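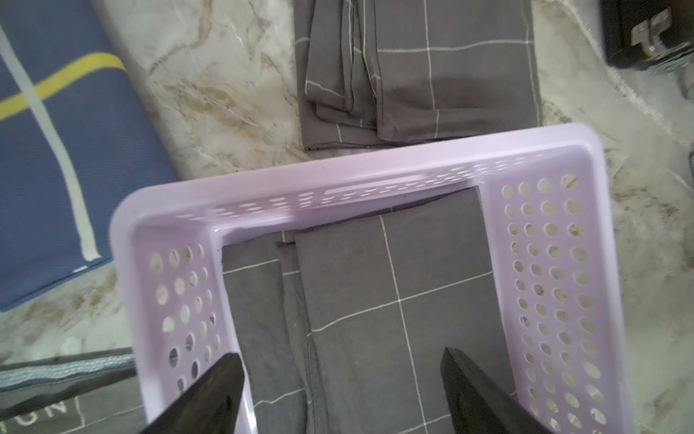

Orano asked whether a cloth that comes to rest against the basket wall with one flap turned over should still be labeled "folded," or whether the label should drop to "disturbed" as soon as an edge lifts. In version 4 it stays "folded" as long as the outer panel is in one piece. A turned flap goes in the notes field.

Jokine Folded Textiles

Contents
3000 records of folded household cloths, placed in and next to a plastic basket. Each record has an image, a label row and a free-text note. The label rows use 17 fields. Fields that do not apply are left blank, never filled with zero.

Items
Plain, striped and grid-patterned cloths, mostly dark. Dark gray with thin pale grid lines is the hardest group to label – the printed lines are easily taken for fold edges. Lavender basket with perforated walls. The floor of the work area has a marble pattern, and its veining should not be labeled as thread or lint.

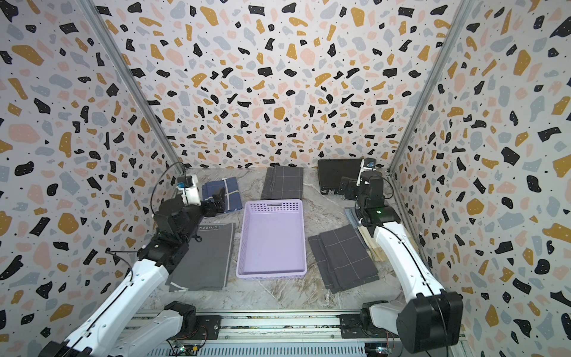
Position is always given relative to the basket: inside, left, right, behind or front. A cloth resting partly on the rim is "inside" if more than half of it is below the rim. Stacks get one row per visible cloth, top first. If the layers cannot be told apart, use a single row with stack = yes and leave the layer field blank.

Printed lettering is copied exactly as far as it can be read, with no guess at the missing letters.

Files
labels.csv – one row per cloth
notes.csv – free text, keyed by record
splits.txt – 2000 records for training, the rest held out

Known problems
Navy and charcoal are confused in the color field of the Masson batch. The Dramus batch was labeled before the stack rule and has been only partly redone. Filter on the batch field if layer order matters.

Changes in version 4
Flap rule added. "Crumpled" merged into "disturbed." Duplicate rows removed in August.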